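Plullbridge Community Guesthouse Association
Minutes of the February general meeting
Held in the dining room, 7.00 pm

Chair: Mererid Gethin
Minutes: taken by the secretary
Apologies: as per the attendance sheet

1. Minutes of the previous meeting

Accepted with one correction. Under item 5 the hot water unit was recorded as serving the upstairs rooms. It serves the kitchen and the laundry only. Moved and seconded, carried.

2. Matters arising

The side gate has been rehung and now latches. The key register is still incomplete. Anyone holding a key to the linen store who has not signed for it should do so before the next meeting.

The letter to council about the footpath lights went in January. No reply yet. Secretary to follow up by phone.

3. Bookings

Bookings for the autumn show weekend are full and there is a waiting list. Midweek remains quiet. It was asked whether the midweek rate should come down. Mererid said the rate was dropped two winters ago and it made little difference to numbers, though it did bring in a couple of longer stays. After some discussion it was agreed to leave the nightly rate alone and offer a fourth night free on stays starting midweek. To be tried until the end of May.

There was a question about the online calendar showing Room 4 as available when it was closed for painting. The calendar has to be updated by hand in 2 places and one was missed. A note has been put beside the office computer.

4. Rooms and linen

The new linen order came from Sikis. Fitted sheets are a better weight than the last lot and fit the deeper mattresses. Pillowcases were short by one packet and Sikis will send the balance at no charge.

Old sheets with tears are to be cut down for rags. Those still sound but stained can go to the animal shelter. Please do not put them back on the shelf, as they have been turning up on made beds.

Changeover times were discussed at length. Checkout stays at 10.00 am. Several members felt that a 1.00 pm check-in was too tight when all rooms turn over on the same morning. Moved that check-in move to 2.00 pm from the start of April. Seconded, carried with one against. The website and the card on the front door both need changing.
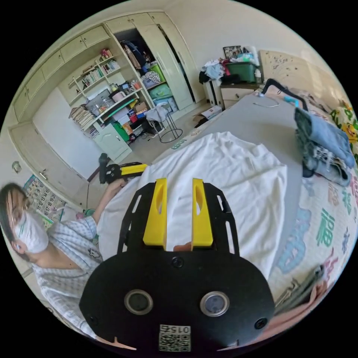 At the bedside, a white cloth on the bed.

The mattress in Room 2 has a dip on the window side and was rotated last month. It was agreed to get a price on a replacement before the show weekend. Blankets will be sent out for cleaning in two batches so that there are always spares in the cupboard.

5. Laundry

The dryer is taking longer than it should. The vent hose has been cleared and it is a little better. Holanda quoted for a service call and the quote was accepted. If the drum bearing is worn they will ring before doing any more work.

A trial of Lolloline washing powder has finished. Opinion was divided. It rinses out well but does less for sunscreen marks. Agreed to use up the remaining tub and go back to the usual powder.

The outside line needs restringing. Left over to the next working bee.

6. Finance

The report was tabled and received. Power is up on the same month last year – most of that is put down to the dryer. Moved that up to $200 be spent on a second set of bath mats. Seconded, carried.

The petty cash tin was $15 over. A receipt may have been entered twice and will be checked.

7. Garden and grounds

The lemon tree has been pruned hard and fed. The back tap drips and needs a washer. There was a complaint from a guest about the gravel being difficult for a wheeled suitcase. Pavers from the carport to the front step were suggested. Prices to be brought to the next meeting, including a price for second-hand bricks.

Possums are back in the roof above the office. Mererid will ring the same man as last time.

8. General business

The guest book is nearly full and a new one will be bought.

A member asked that breakfast trays be stacked on the trolley and not left on the hall table, where they are marking the timber. Agreed.

Lost property is down to a phone charger, one child's sandal and a paperback. Unclaimed items go to the op shop after three months.

Meeting closed 8.40 pm. Supper plates to Mererid, please, if one went home with you by mistake.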